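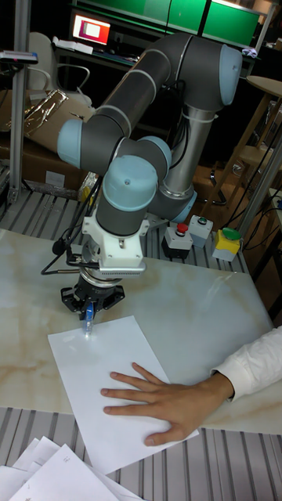

Rechercher sur le site Mots-clés Toutes les rubriques OK
41 partages 20 commentaires

Le bras, c'est la ligne facile

Chez Gamthorpe, on fait écrire des stylos. On les fait écrire longtemps, droit, penché, vite, lentement, sur du papier qui boit et du papier qui ne boit pas, puis on rend un rapport au fabricant, qui le lit ou qui le range. Elba Barrientos y tient les achats d'équipement, en plus de la planification des essais et de la clé du placard à recharges. Quand on lui demande combien coûte un robot, elle répond par une autre question.

« Avec ou sans la table ? »

Elle ne plaisante qu'à moitié. Le premier budget qu'elle a présenté à sa direction tenait en quatre lignes : un bras, une pince, une formation, des divers. Elle l'a gardé dans un classeur, et le ressort volontiers aux visiteurs, un peu comme d'autres montrent une photo d'eux avec une mauvaise coupe de cheveux. Le fichier actuel compte plus de 70 lignes. Les divers ont disparu. « Les divers, c'était là que j'avais mis tout ce que je ne connaissais pas. C'est-à-dire le projet. »

Le choix du bras a été réglé assez vite, en octobre, entre deux devis. Six axes, collaboratif, parce que les essais demandent encore quelqu'un à côté, une main à plat sur la feuille pour les réglages. Les gens d'Escobar, l'intégrateur retenu, étaient venus avec une présentation où le robot soudait, palettisait et vissait des choses. Elba Barrientos leur a demandé s'il savait tenir un stylo. « Il y a eu un silence. Puis quelqu'un a dit que la charge utile était largement suffisante. Je n'en doutais pas, un stylo pèse le poids d'un stylo. »

Tout le reste de l'affaire se joue au bout du poignet. Il faut une pince, des doigts qui serrent sans écraser, un support pour fixer le tout, des câbles qui suivent le mouvement sans s'accrocher. Au catalogue, la pince s'achète seule. Le support figure sur une autre page, les doigts sur une troisième, et les vis n'ont pas de page. La facture de Flomach pour cet ensemble s'élève à 2719 euros, frais de port compris, et c'est la seule somme qu'elle accepte de voir imprimée. « Le prix du bras, tout le monde le demande. Je ne le donne pas, d'abord parce que le contrat me l'interdit, ensuite parce que ça n'aide personne. Vous voulez savoir ce qui m'a empêchée de dormir ? Le support. Demandez-moi le prix du support. »

Nous l'avons demandé. Elle ne le donne pas non plus, mais elle l'a payé deux fois. Le premier avait été commandé d'après un plan où le stylo sortait du mauvais côté de la pince. Le plan était d'elle. Elle le précise avant qu'on pose la question, sur le ton de quelqu'un qui s'est déjà fait poser la question.

Depuis, elle impose à tout achat une épreuve simple : avant de signer, on pose l'objet, ou un carton découpé à ses dimensions, à l'endroit où il ira, et on fait semblant de travailler pendant une demi-heure. L'équipe a trouvé l'exercice ridicule jusqu'à ce qu'un meuble de rangement en carton se révèle impossible à ouvrir dès que quelqu'un était assis. « C'est un théâtre un peu pauvre, dit-elle, mais le décor se rend gratuitement. »

On en vient à la sécurité, et la conversation change de vitesse. L'arrêt d'urgence, dans son tableau, a sa propre section, avec l'emplacement, le câblage, la vérification périodique et la personne qui vérifie. Dans le devis initial, il était « inclus », mot dont elle se méfie à présent autant que de « standard » et de « prévoir ». Inclus où ? Le boîtier était inclus. Le décider à portée de main, le fixer sur un rail, passer le fil, écrire la consigne, cela ne l'était pas.

« Un vendeur vous dit qu'un robot collaboratif n'a pas besoin de cage. Très bien. Il a besoin d'une analyse de risques, et l'analyse porte sur l'application entière. Le bras est collaboratif, l'objet pointu que vous mettez au bout l'est moins. » Elle a donc budgété l'analyse avant la pince, ce qui a surpris Escobar et retardé la commande de plusieurs semaines. Elle ne regrette pas les semaines. Elle regrette les courriels, qui étaient longs et comportaient des pièces jointes en double.

Pourquoi un bras, d'ailleurs, et pas une machine à écrire des lignes, comme il en existe depuis longtemps dans le métier ? La question revient à chaque réunion budgétaire, posée chaque fois par la même personne, et Elba Barrientos la trouve excellente. Une machine dédiée trace des cercles sur un rouleau, sans fatigue, pour moins cher à l'usage. Gamthorpe en possède d'ailleurs une, et compte bien la garder. Mais Barkby, son plus gros client, voulait des essais d'inclinaison variable, avec reprise du trait, sur des feuilles ordinaires, et en changer l'ordre d'un mois sur l'autre.

« Barkby change d'avis, c'est même leur principale constance. Si j'achète une machine pour le protocole de ce trimestre, j'ai une très belle machine pour le trimestre dernier. Le bras, je le reprogramme. Enfin, quelqu'un le reprogramme, et ce quelqu'un est une ligne du budget. »

La ligne en question est celle qu'on oublie partout, selon elle. On calcule l'amortissement du matériel sur des années, au centime, et on suppose que la personne qui s'en sert tombera du ciel avec ses compétences et ses après-midi libres. Elle a fini par bloquer 20 jours de travail interne pour la mise en route, hors formation. La direction a demandé si l'on pouvait en retirer la moitié. « J'ai dit oui, à condition de retirer aussi la moitié des axes. » Les jours sont restés. Elle admet en avoir consommé une bonne part à chercher à quelle hauteur exacte se trouvait une feuille de papier.

Car une feuille, à l'échelle d'une pointe de stylo, est une chose compliquée. Elle gondole, elle glisse, elle se pose de travers. Un humain compense sans y penser, le bras va où on lui a dit d'aller. Trop haut, il écrit dans l'air avec beaucoup d'application. Trop bas, il appuie, et la recharge n'aime pas. Il a donc fallu ajouter au plan un peu de souplesse dans le montage, puis de quoi régler l'appui, puis du temps pour discuter de la différence entre les deux. Un système de maintien de la feuille figure au budget suivant. La dépression d'air était séduisante, et bruyante. Des aimants, moins séduisants, sont en tête pour l'instant. Elle penche pour une simple réglette à ressort, dont le principal défaut est de ne pas avoir de commercial pour la défendre.

Sur la manière de comparer les offres, elle est intarissable. Elle ne lit plus le total en premier. Elle commence par les exclusions, en dernière page, en petit, « là où l'auteur du devis se détend et dit enfin ce qu'il pense ». Puis elle regarde le délai des pièces d'usure. Puis elle appelle le service après-vente vers midi et quart, pour voir. Un fournisseur concurrent de Flomach a perdu sa place de cette façon, et l'ignore sans doute encore.

Elle demande aussi, systématiquement, ce que coûte le deuxième exemplaire de chaque chose. Un jeu de doigts, deux jeux de doigts. Un câble, deux câbles. La réponse étonne parfois : l'accessoire offert avec la machine devient, à l'unité, un objet de luxe. « On m'a offert un câble à l'achat. Quand j'ai voulu le frère, j'ai compris que c'était un cadeau de valeur. »

Et la location ? Elle y a pensé, elle a même eu un bras en prêt payant pendant quelques semaines, avant la commande. C'est la dépense qu'elle recommande le plus facilement, et celle que la comptabilité a le moins aimée, puisqu'il n'en reste rien à étiqueter. Il en est pourtant sorti une liste de trajectoires utiles, une autre de trajectoires idiotes, et la certitude que la portée longue, plus chère, ne servait à rien pour des feuilles de format courant. L'économie sur la portée a payé la location. Elle a fait un graphique pour le montrer. Le graphique a reçu, en réunion, ce qu'elle décrit comme « un hochement ».

Reste la question du retour sur investissement, qu'on nous avait recommandé de poser et qu'elle attendait visiblement, les bras croisés. Le dossier en annonçait un. Il était joli, il montait de gauche à droite. Il supposait que le bras écrirait la nuit. Or la nuit, pour l'instant, le bras ne fait rien : sans maintien automatique de la feuille ni changement de recharge, l'essai s'arrête quand l'opérateur rentre chez lui. « J'ai corrigé le calcul, je l'ai renvoyé, et j'ai écrit en haut qu'il était moins bon. C'est fou comme un tableau est lu quand on écrit ça en haut. »

Elle conseille à ceux qui se lancent de garder une réserve et de lui donner un vrai nom. La sienne s'est d'abord appelée « imprévus », et on la lui a prise. Elle s'appelle maintenant « intégration mécanique, phase deux », et personne n'y touche. Nous lui avons fait remarquer que sa direction lirait peut-être ces lignes. Elle a réfléchi un moment, puis a demandé qu'on les laisse.

Pour l'année prochaine, la demande est modeste : la réglette, un second jeu de doigts, un écran mieux placé, une table plus lourde si l'une des autres équipes veut bien céder la sienne. Un deuxième bras ? Barkby en parle. Barkby parle aussi de revenir au stylo-plume. Elle a ouvert deux onglets dans le fichier, au cas où, et attend leur réponse avant de demander un devis à Escobar.

41 partages 20 commentaires
Rechercher sur le site Mots-clés Toutes les rubriques OK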